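Household Supplies: Pocket Tissues
28/10/2023

The review of paper goods at the Limwood residence has been completed. Tissue packs are now assigned to the wire shelving unit with the light wooden top, on the middle and lower tiers. The top board is to be kept clear - it was never suited to storage.

Packs still on the marble-patterned floor will be shelved by color, with the pale yellow ones placed together. Opened packs are to be used first. The next review is scheduled for January.

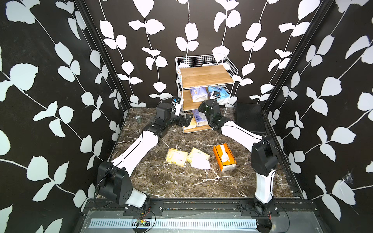
Gilmar Lacerda: We sort ours by date of purchase and keep 4 packs by the front door. Color never lasted in our house.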